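# Fewer Resets, Better Takes: Collecting Two-Arm Examples at Costell
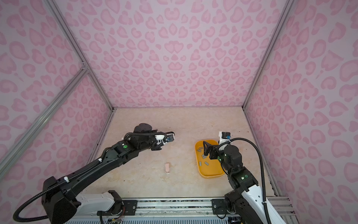
The operators' lead at Costell said the first thing to settle in any collection plan is what counts as a finished example, and that everything else, including the hardware, can be argued over later. The engineer who runs the training side agreed, with the reservation that the definition tends to move once the first models come back.

We spoke with both of them in December, during a break between afternoon sessions. They asked to be identified by role only. The subject was the small-parts set, a body of two-arm manipulation examples the company is gathering to train a single policy across several tray and tabletop tasks. At the time of the interview it held 1402 accepted episodes.

An episode, in their usage, is one complete attempt at a task, recorded from the moment the operator releases the hold pedal to the moment the pedal goes down again. It contains the camera streams, the joint positions of both arms, the gripper widths and the commands the operator sent. "The commands matter more than people expect," the engineer said. "If you only keep measured positions, you lose the push. An operator closing on a part commands a width smaller than the part. The measured width stops at the part. Train on that and you get a very gentle robot that drops things."

The robots are driven by leader arms, one per hand, which the operator moves directly. Costell bought its first pair from Pimix and has since changed the handles twice. The lead was not sentimental about the old ones. "The trigger had a dead zone at the start of travel. You can see it in the early data. There is a pause before every grasp, and the model learned the pause very well."

Those early episodes were not thrown away. They sit in a separate folder and are used to test filters. If a new filter does not flag the pause, it goes back for more work.

Much of the conversation concerned variation. The engineer wants part positions spread evenly over the reachable area, and the operators, left alone, will put things where they are easy to pick up. Costell's answer is a printed sheet of start layouts, drawn up by a short script and handed out in blocks of 200. The operator sets the layout, records one take, and moves to the next line.

"We tried random placement by hand," the lead said. "Hands are not random. You get a cluster in front of the right arm and almost nothing at the back left."

Both arms are recorded even when only one has work to do. The engineer said this was a deliberate choice and a debated one. An arm that hovers in nearly the same place for a whole episode adds little, and the stored joint stream is mostly flat. But a model that has never seen one arm wait does not know how to wait. "It fidgets," the engineer said. "It sees a free gripper and finds something for it to do - usually in the other arm's way."

The operators are now told to park the idle arm in any comfortable pose clear of the other and leave it there. They are told not to use the same pose each time.

We asked about rejected takes. Of the most recent layout block, 41 were marked for removal. Most of these were timing faults, where a camera stream fell behind the joint stream by more than the allowed margin. A smaller number were operator errors. The lead draws a line between an error and a recovery, and the line took several weeks to agree on.

"A missed grasp followed by a good one is a recovery. We keep it. A missed grasp followed by the operator knocking the tray and stopping to think is an error. The test is whether you would want the robot to copy the whole thing."

The engineer would keep slightly more of them. Recoveries are scarce in clean data, and they are what the policy needs once it drifts from the path. For two weeks in the fall the team recorded recoveries on purpose, starting each take with the gripper already misaligned. The success rate on small flat parts improved enough that the practice is now part of each block.

Background has been a smaller argument. A group at Nagano, with whom Costell exchanges data under a shared format, collects in front of plain gray panels and adds variation in software. Costell prefers to change the physical surroundings between blocks. Neither side has run the comparison properly. "They would say ours is slower, and it is," the engineer said. "Swapping wall panels takes most of an hour. I still trust it more than painted-in texture, mainly for shadows."

Shadows came up again when the talk turned to wrist cameras. Close to a grasp, the gripper darkens the area it is about to touch, and the exposure shifts as the arm comes down. Costell fixes exposure by hand at the start of each session. Automatic exposure gave brighter pictures and worse models.

Labels are kept short. Each episode carries a task sentence, the layout number, an operator code and a flag for recovery. Longer descriptions were tried in Skivton, the in-house review tool, and dropped when reviewers turned out to be writing the same three phrases.

The next target is 1000 further episodes, with handovers between the arms making up the larger share. The lead expects these to be slower per take. Handovers need both leader arms moving at once, and new operators tend to release with the giving hand too early.

"We will probably change the handles again," the lead said, and went back to set the next layout.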